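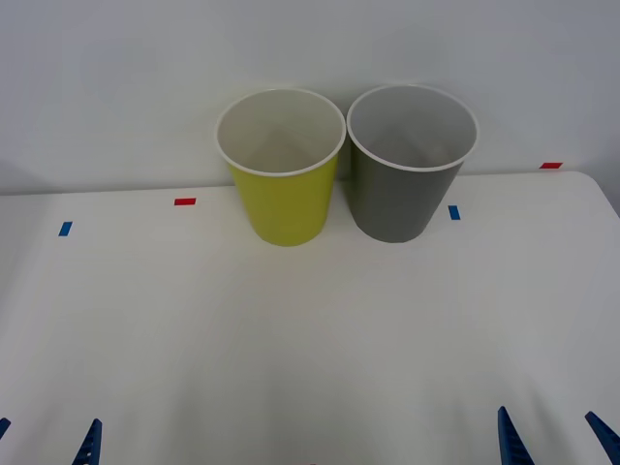
Coffee cups from the market will be collected again from this month

September 2018

The town market in Mesum will again collect used paper cups separately from other waste. The collection was stopped in March, when the old contractor ended its agreement with the town. A new company, Casta, has taken over the work and the first bins are already in their places near the fish stalls and at the entrance from the parking lot.

Paper cups are a difficult kind of waste. Most of them have a thin layer of plastic on the inside, so that the coffee does not go through the paper. This layer must be separated before the paper can be used again, and a normal paper mill does not have the machines for it. When such cups go into the blue paper bins, the mill often sends them back or burns them. For this reason the town asked people for many years to throw the cups in the general waste.

Casta will bring the cups to a sorting hall outside the town, where they are pressed into bales and sent to a mill that can treat them. The contract is for 16 months. The town pays a fixed price for every trip and nothing for the bins, which remain the property of the company.

During the last full month of the old collection, 3221 cups were brought back. Manon Després, who is responsible for waste at the town office, finds this number too low. She says that 2000 cups can be sold at the market on one good morning in summer, and that most of them finish in the small baskets between the benches.

"People do not want to walk far with an empty cup, and I understand them," she says. "The old bins were behind the building. You had to know that they existed. Now we have eight bins and you pass one of them when you go to your car."

The new bins have a round opening in the top and a second, smaller box on the side for lids. Lids must be taken off, and what is left in the cup must be poured into the drain below the bin. Cups with soup or ice cream in them are not accepted. Cups for cold drinks made of clear plastic belong in the yellow bins as before.

Not all sellers are satisfied. Dale McIntyre has had the coffee stand Stela at the north side of the market for a long time, and he would prefer that the town puts its money in cups that can be washed. Last winter he bought glass cups for customers who drink at the stand. Many of them came back, he says, but he has no running water and must carry everything home to wash it in the evening.

"If the town gives us one tap and one sink, I can use half the paper cups that I use today," he says. "I have asked for it two times. The answer was that the pipe is on the wrong side of the square."

Ms. Després confirms that there is a plan for a water connection on the north side, but the work can only be done when the paving is opened for the new electric cables. She could not give a date for this.

At Phetsri, the noodle kitchen next to the flower stalls, the change is welcome. The kitchen sells a lot of tea in the colder months and the empty cups are often left on its counter, also by people who bought their drink somewhere else. The staff there have put up a small sign with an arrow to the nearest bin — in three languages, because many visitors come by bus from over the border.

The sellers do not have to pay for the collection in the first year. After that the town will look at the costs again, and it is possible that each stand that sells drinks will pay a small part together with the rent. A meeting for the sellers will be held in the room above the market office before the Christmas season. Those who cannot come may send their questions in writing.

The bins are emptied in the evening after each market day. Anybody who finds a full or broken bin can tell it at the market office, which is open until 16 hours, or call the number that is printed on the front of the bin.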